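Section 3. Setting Up Your First Slot Tournament

Tournaments are the best part of Ellano, and once you've run one you'll want another the same evening! This section takes you from a blank lobby to the first spin. Everything here uses play credits only — no real money changes hands anywhere in the program.

Before you begin, make sure you are signed in as Host. Guests can see the Tournament tab, but the Create button stays gray for them.

1. Open the lobby and click Tournament, then Create.

2. Type a name for the event. Names can be up to 44 characters long, spaces included.

3. Choose a game. Any slot in your library will work, but Mancuso is a lovely one to start with (quick spins, big bright symbols, and a bonus round people pick up right away).

4. Set the starting credits. The default is 200 per player, and it suits a short event nicely.
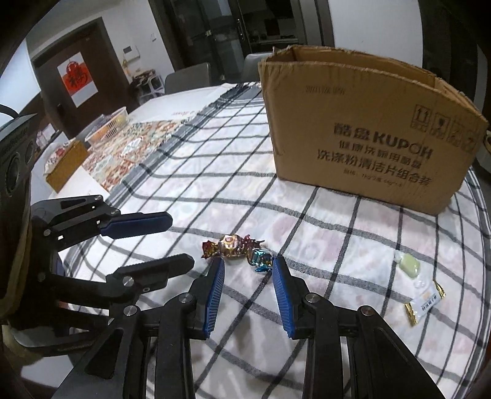
5. Set the number of rounds. We like 3 for a first try, with a short break between them so everyone can check the leaderboard and groan at each other.

6. Under Scoring, pick Highest Balance or Best Single Spin. Best Single Spin is a riot with a mixed group, as a brand new player can jump to the top at any moment!

7. Click Save, then Invite. Ellano gives you a join code to read out or paste into a message.

Note: Join codes are not case sensitive. They expire when the host closes the lobby, so keep that window open until all your players are in.

Caution: Changing the starting credits after players have joined resets every balance to the new amount. There is no undo. If you only want to help out one player, use Add Credits on the player's name.

Running the rounds

8. When each name on the list shows a green check, click Start Round. The reels unlock for all players together.

9. To stop for a moment, click Pause. Spins already in motion will finish and count.

10. At the end of the last round, click Show Results. You can save the table as a text file or send it straight to the printer.
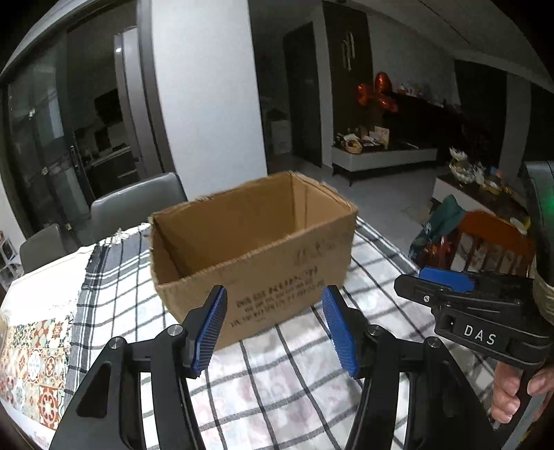 Cardboard box on a checked tablecloth.

Note: If a player drops out, their seat is held for 6 minutes. They can come back with the same code and will find their balance just as they left it.

Tip from Parisa Ebrahimi, who tested the tournament mode for us: run a practice round first and leave Scoring switched off. People relax, try all the buttons, and ask their questions before anything counts.

For team play and custom leaderboards, go on to Section 4.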